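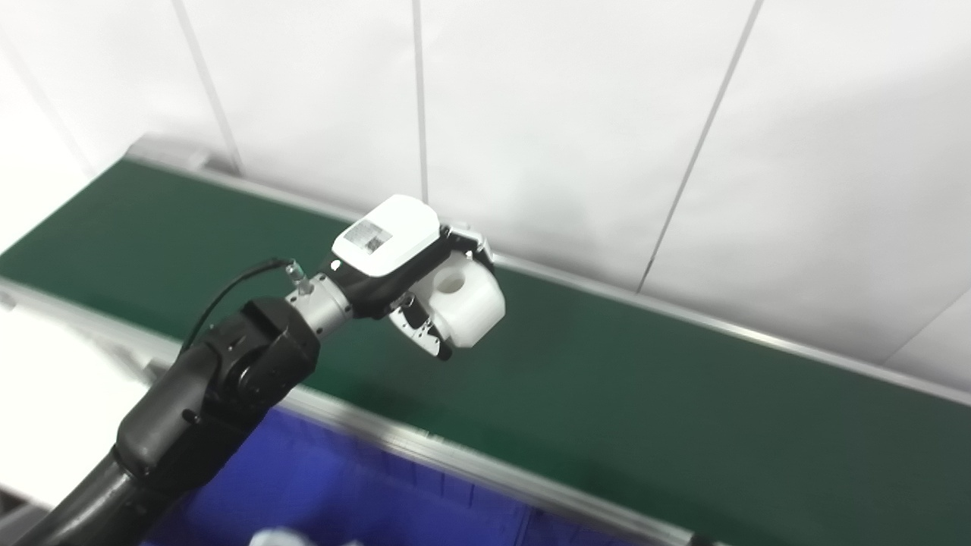
Tue 10 August
Nerys Bevan

Teaching by remote control, belt cell, second week. Starting number of today's recordings is 3731, last one is 3774. I did not throw away the bad ones yet, only marked them in the sheet.

Task is the same as before: part comes on the green belt, arm goes down, takes it, puts it in the blue bin. Belt was stopped for the first half and on slow speed for the second half.

What I noticed while driving:

With the belt stopped I am too careful. I go above the part, I wait, I correct a little, I wait again. In the replay this waiting looks very long, and I am afraid the policy will learn to wait also. From 3750 on I tried to make one movement down without stopping. Some of these are not so pretty but I think they are better data.

The near rail is the problem, same as last week. When the gripper comes back with the part, I lift too late and the finger passes very low over the aluminum. I touched it two times. The arm did not go in protective stop, but I could feel it in the hand controller. Please lift first and then go sideways. I wrote it on the paper next to the controller too.

Height over the belt is hard to judge from the head camera. White finger in front of white wall gives me almost nothing to look at, I must look at the edge of the finger against the green. For the far side of the belt I was always higher than I believed. Maybe we lower the lights a bit, or put something gray on the wall panels. To ask Bestov if we are allowed to tape on them.

Cable: the loop over the joint is OK when I work in the middle of the belt. When I turn the wrist far to the left it pulls at the connector. I stayed inside the small range today. Whoever drives next, please do the same until we have a longer one.

I also tried hand guiding for 12 runs (arm in free mode, pushing it with my hand). It is faster to learn for a new person, but my arm is in the camera all the time and the grip is closed by a button on the other side, so the timing is wrong. I saved them in the folder "Nelby_hand", please do not mix with the others.

Still to do:
- check time stamps of 3744, the gripper signal seems late
- new start positions, I always begin from the same place
- Brunet set has still no runs with moving belt
- empty the bin before the first run, not after - I forgot it again

Tomorrow I drive only with moving belt, same speed, and will compare how many I have to mark as bad.

Wustora robot lab notebook - questions to Nerys Bevan, belt cell - Back to top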